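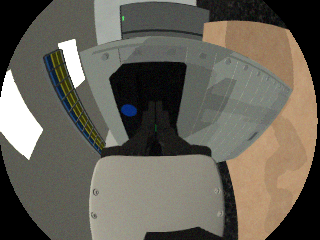 Week 5: Queues, and why yours is slower

Reading: Pryor, chapter 3. The chapter is short, so the usual excuses will need some work.

Last week we left the Katene post office with one counter open and a line out of the door. Customers arrived at 30 an hour and the clerk could serve 30 an hour. Several of you wrote that this was perfectly balanced. On paper it is. In practice people turn up in clumps, the clerk loses idle minutes she can never get back, and the line grows until closing time.

Terms you will need
Arrival rate: how many people join in an hour.
Service rate: how many one clerk can deal with in an hour, if left alone.
Utilisation: the first divided by the second. Managers like it close to one. Customers do not.
Balking: seeing the line and going home.

One line or several?
A single line feeding every counter gives fairer waits. With separate lines you will sometimes get stuck behind the man posting 9 parcels to Bornden, each with its own form. Shops keep separate lines anyway, mostly for want of floor space.

For Saturday's class
Work out utilisation for a shop with 63 arrivals an hour and two clerks who each serve 35. Then repeat it with 114 arrivals and say what happens to the line. "It gets long" earned half a mark last year and will do so again.

Hand sheets to Luuk Boersma before the class starts. He does not queue.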